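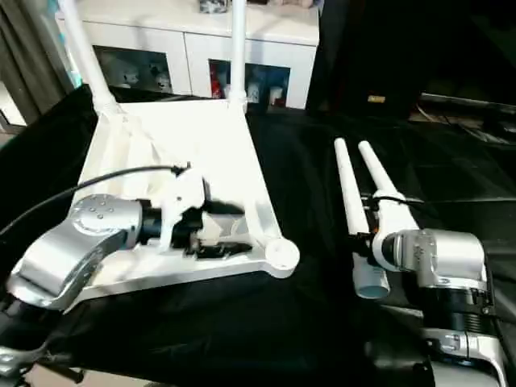
White stool or small table frame, on its side on the black cloth.

Ok quick one, dinner's on. Moving week was a mess. Leilani came with 21 boxes when she swore it was up to 17, half of them books. Couch won't go round the stairs so it lives in the hall for now. Kitchen done, bathroom sort of. Lost the good scissors agian.

New place is louder than I thought, trash trucks at 5 am. But the light in the mornings!! And a bakery two doors down, already been twice. Still need curtains, a shower rod, lightbulbs. Myrtle has my spare key if anyone neeeds in before June.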